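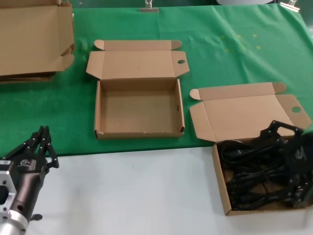

*Uma caixa de cartão aberta e vazia, sobre um pano verde.*

# O radar vê mesmo tudo?

Já ouviste dizer que um radar militar "vê tudo"? Desconfia. Quem vende radares gosta muito dessa frase.

Um radar manda ondas de rádio para o céu. Quando as ondas batem num avião, uma parte volta para trás, como o eco da tua voz num túnel. O aparelho mede o tempo que o eco demorou e calcula a distância.

Até aqui, tudo certo. Mas as ondas não atravessam montanhas. Se um avião voar baixinho, atrás de um monte, o radar não recebe eco nenhum. E um bando de gaivotas pode confundir bastante o ecrã.

O folheto do radar Rutach, da empresa Pradus, promete encontrar qualquer avião a 220 quilómetros. *Qualquer* é uma palavra muito grande! O avião é grande ou pequeno? Voa alto ou baixo? O folheto não diz.

A engenheira Guðlaug Vídalín leu-o connosco e fez 2 perguntas: quem fez o teste? E com que tempo?

E os drones? Um drone pequeno, de plástico, devolve um eco fraquinho. O mesmo radar pode só dar por ele a 12 quilómetros, ou nem isso.

**Experimenta:** pede a alguém que se esconda atrás de um muro e fale baixinho. Depois, que fale em cima do muro (se for baixo e seguro). Em qual dos casos ouves melhor?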